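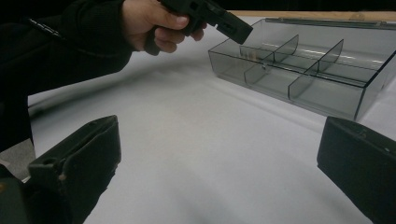
A clear grey compartment tray on a white table.

In defence of the divided tray
6/27/26

I have come round to the view that most people who want a tidy house should stop buying boxes with lids and start buying shallow trays with dividers in them. I held the opposite view for a long time and spent a fair amount of money on it, so I would like to set out why I changed my mind, and where I think the usual advice on storage goes wrong.

The usual advice is that things should be put away. Put away means out of sight, and out of sight means a lid or a door. Any shop that sells household goods will have a long wall of lidded boxes, stacked in sizes, with small shelves at the end for the open trays. The lidded boxes look better in the shop and they look better in the cupboard. I don't dispute that. My objection is to what goes on inside them.

When we moved into the flat on Vomberg Road I had one large lidded box for what I called household bits. Fuses, picture hooks, spare keys, batteries, the small brass screws from the old letterbox, a tape measure, string. It was a deep box and the lid shut well. Every time I wanted a picture hook I took the lid off, found the hooks were at the bottom, tipped half of it out on the floor, found one hook of the wrong size, and swept everything back in. Over two years I bought picture hooks four times. When I finally emptied the box one wet weekend in February there were 91 of them in it.

I counted them for my own punishment. I also wrote down what else I had more than once: three tape measures, five rolls of clear tape, two sets of the same small screwdrivers with one still sealed. I had bought all of these because I could not see that I had them.

A tray with dividers is see-through from the top, whatever it is made of, because there is no top. You open the drawer and look down. If there is one battery left, you can see that there is one battery left. With a clear plastic tray, like the one in the photo, you get a little more, because you can see through the sides as well and even the back row isn't hidden behind the wall of the front one. I used to think clear plastic looked cheap. I now think it is the right material for the job, and the grey tint takes the glare off it.

The second thing in favour of the tray is that it is shallow. People think of depth as a good thing in storage, since you get more in. You do get more in, but everything you put in after the first layer is sitting on top of something else. A shallow tray only holds one layer. When a compartment is full it looks full, and the next item won't go in, so you are made to decide whether you want it. I had never been made to decide anything by a deep box. It took whatever I gave it.

My brother-in-law, Vitalii Horobets, disagrees with nearly all of this. He fits out vans for a living and his view is that open trays are for people whose things stay still. In a van an open tray is a mess by the first roundabout. He uses lidded cases from floor to roof, each one labelled on the short end, and he can find any fitting in the dark. I accept this. But he has labels, and he keeps to them, and he is paid to keep to them. At home he has a kitchen drawer that cannot be opened without a fork being pushed flat first, so I don't think his system would travel well from the van to the house. Mine does not need labels. A compartment with rubber bands in it is the rubber band compartment.

There is also the question of dust, which is raised with me more than any other. Open trays collect dust. This is true if you keep them on a shelf. I keep most of mine in drawers, where dust is much less of a nuisance, and the one on my desk gets emptied and washed under the tap every couple of months. It takes five minutes and I usually throw something out while I am at it. Washing a lidded box is a longer job, as there is a groove round the lid that holds crumbs, and so I never did it.

Then there are the dividers themselves. I have strong feelings here. The cheapest kind of tray is divided only one way, so you get long thin strips. These are good for pens and nothing else. Paper clips put in a long strip will spread along the whole length of it, and you will have used a third of the tray on paper clips. What you want is a divider running lengthwise with others across it, so there is a front row and a back row and each space is closer to square. Most small things in a house are stubby. They want a stubby space.

It is worth looking at the height of the dividers too. Some are made lower than the outer wall, I suppose to save plastic, and anything round will hop over them when the drawer is shut hard. Taller ones, that come up to the rim or a bit above it, keep things where they were put. The drawback is that they can catch on the underside of the drawer above, and you should measure for this before you buy. I did not measure for our kitchen. The inside of the drawer was shallower than I had thought and the tray had to go in the hall instead. Curved corners on the dividers are a small help, as a square corner catches the knuckles when you reach in quickly.

Dividers that lift out are sold as better than fixed ones. I am not convinced. You move them about with great care on the first evening and then never again, and if they are a loose fit, pins and thin washers slide under them. If I were choosing again I would take fixed dividers in a sensible layout over loose ones in any layout I liked. Other people, with hobbies that change size, may feel differently. Someone who moves from embroidery to model ships needs a bigger space than they did before.

I should say something about cost, because it was the cost that made me look at this properly. After the February clear-out I went through my old receipts and bank statements and added up what I had spent on storage since we moved in. It came to 345 pounds. That included the deep boxes, a set of wicker baskets that shed bits on the carpet, a tall unit from a shop called Holzer with drawers so narrow that a hand would go in flat but would not come out holding anything, and a canvas thing that hung on the back of a door until the hook gave way. None of it was foolish on the day. Each one was bought to deal with the mess made by the one before it.

The trays were the cheapest part of the whole business. I have seven now and could not fill an eighth, and that is without having moved to a bigger flat or thrown away anything I miss. The tall unit went to a neighbour at Nullville Court who keeps seed packets in it, for which it is well suited.

The argument against me that I find hardest to answer is about looks. My wife's point is that a drawer of small things in plain view is still a drawer of small things, and that when it is open in front of guests it looks like a repair shop. She would like the hall drawer to be calmer. We have agreed that the living room may have one lidded box, a nice one, in which I am not allowed to put anything that comes in a quantity of more than one. It holds the remote control and a candle. I think this is a fair arrangement.

I would also not use trays for paper. Letters, manuals and children's drawings need to lie flat and they need to be kept together, and a folder does that. Nor would I use them for medicines in a house with small children, where a lid that locks is plainly the better thing.

For everything else that is smaller than an egg and used more than twice a year, I would tell anyone to try one divided tray in the drawer they complain about most. Empty the drawer onto a table first. Put back only what fits in the compartments, one kind of thing to each, with the things you use daily in the front row. Leave one compartment empty if you can bear to. It will fill up by itself within the month, and what collects in it will tell you what sort of household you live in. Ours is mainly foreign coins and the caps from pens.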